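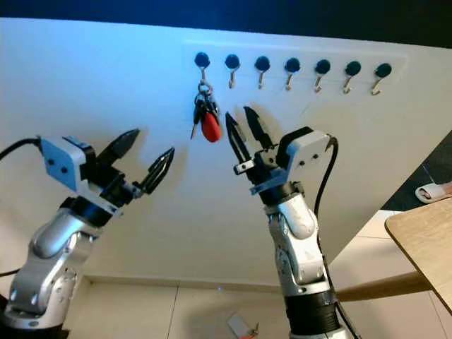 Showing tasks to the robot: frequently asked questions

These answers are for people who come to Riltangate to teach the two-arm robot by remote control, or who are thinking about applying. They are updated when the same question arrives more than twice in our mailbox. Last update 30/05/2019.

What does it mean to teach a robot by showing?

You move the robot yourself, from the control station, and the computer records everything: the positions of all joints, the opening of the grippers and what the head camera sees. One such recording is called a demonstration. After enough demonstrations of one task, the learning program tries to find what is common in them and to produce its own movements.

Do I need to know programming?

No. Our best operators until now were a retired piano tuner and a student of nursing. What helps is patience, and good eyesight at the distance of a computer screen. If you play video games it may help in the first hour, and after this we don't see a difference.

How do I control the arms?

At the station there are two smaller arms, which we call the leaders. You hold one in each hand and the robot's arms copy them. The trigger under your index finger closes the gripper. You will feel the weight of the leader, but you will not feel the weight of what the robot is holding. Many people are surprised by this and squeeze too hard. Squeezing harder does not change anything once the fingers are closed.

Can I also guide the robot's arms directly with my hands?

Yes, in what we call hand mode. You stand beside the robot, press the grey button and push the arm where you want it. We use it for teaching single positions, for example the height where an arm should wait before it starts. We don't use it for full demonstrations, as your own hands and sleeves would be in the camera picture and the program would learn from them too.

Which tasks are we recording now?

The May set has three tasks: hanging and taking down keys, folding a tea towel, and putting lids on jars. The keys task is done at a rack with seven hooks, fixed on a white wall. The other two are done on a table. You can tell us your preference but we can't promise it.

Why keys? It seems a very small thing.

It is small for a person. For a robot, a bunch of keys is quite an unpleasant object. The keys swing, they turn on the ring, and the shape is never the same two times. The hook is thin and it must go through the ring, so a few millimetres decide the result. If the program can learn keys, we have more trust in it for coats, mugs and other household things which hang.

How should I take the keys from the hook?

We ask for the same order each time, so the recordings can be compared:

1. Bring both grippers up near the bunch with the fingers open, and stop.
2. Wait until the keys hang still.
3. Close one gripper on the ring or on the heads of the keys. Do not grip the fob.
4. Lift straight up until the ring is above the tip of the hook.
5. Only then pull away from the wall.

Step 4 is the place where most people lose the keys. They pull toward themselves too early, like they would do at home, and the ring catches on the hook. At home your wrist corrects this without asking you. The robot's wrist will do exactly what yours did.

What is the red fob for?

It gives the camera a strong colour to find against the white wall. The keys themselves have dark heads and are harder to see. Please don't change the fob for another one, even if yours is nicer.

Which arm should I use?

The arm that has the shorter way. For the hooks on the left side it is normally the left arm, but with the middle ones you may choose. The other arm should stay near and open, not resting down. In part of the demonstrations we want it to steady the keys, and your task sheet will say when.

What if I drop the keys?

Keep recording for two more seconds, then press the foot pedal and mark the demonstration as "dropped". Please don't delete it. We keep dropped ones in a separate folder and they are useful for testing. After this, call the floor assistant to pick up the keys. Never walk to the wall while the arms are powered.

What if I was slow, or made a mistake and corrected it?

This is a good demonstration! A correction teaches the program how to come back from an error. What we don't want is long hesitation with nothing moving, more than 15 seconds. If you need to think, end the recording and begin again.

The arms make shadows on the wall. Is it a problem?

Not by itself. The fingers throw soft shadows when they come close to the wall, and after some practice you can use them to judge the distance – when the shadow comes near to the finger, the finger is near to the wall. But please leave the lamps as they are during a session. If the light changes in the middle, we have to divide the set in two.

Can I hit the wall with the gripper?

You can, and everybody does it once. The arm software, Skuvano, has a force limit and will stop before there is serious damage. You will hear two beeps and the leaders will become loose in your hands. Put them back in their cradles, wait for the green light and start from the beginning. If one finger looks bent, tell us, even if it still closes.

What should I check before each session?

The black cables at the wrists must have enough slack to follow the arm when it reaches up. Move each arm slowly to its highest position and watch that no cable becomes tight or gets caught on a joint. Then open and close both grippers completely. The checklist is taped beside the control station and takes less time than it looks.

How many demonstrations are needed?

For the keys task our goal is 1,000 good ones, from all operators together. One person usually records 34 in a session when they are already trained. In your first session please don't think about the number at all.

How long is a session, and may I take breaks?

A session is two hours with a break in the middle. Your shoulders will get tired before your hands. You may stop at any moment by putting both leaders in the cradles, and you don't need to ask permission.

What happens with the recordings?

They are stored on our own server and used to train a program which we call Baloyi. The head camera looks at the wall and the arms, not at the operator. Your voice is not recorded. Your operator number is saved with each demonstration so we can ask you about strange ones, but your name is kept in a different place.

May I see the robot do the task alone afterwards?

Yes, and we recommend it. Tests are held in the Givham room and operators are welcome to sit behind the line. You may recognize your own habits, for example a small turn of the wrist before lifting. Please be prepared that many attempts fail, especially when the keys are moved to a hook which was used less in the recordings.

How do I cancel or change my session?

Write to us at least 24 hours before, by replying to your confirmation message. If it is later than this, please telephone the front desk. The number is in the same message, under the map.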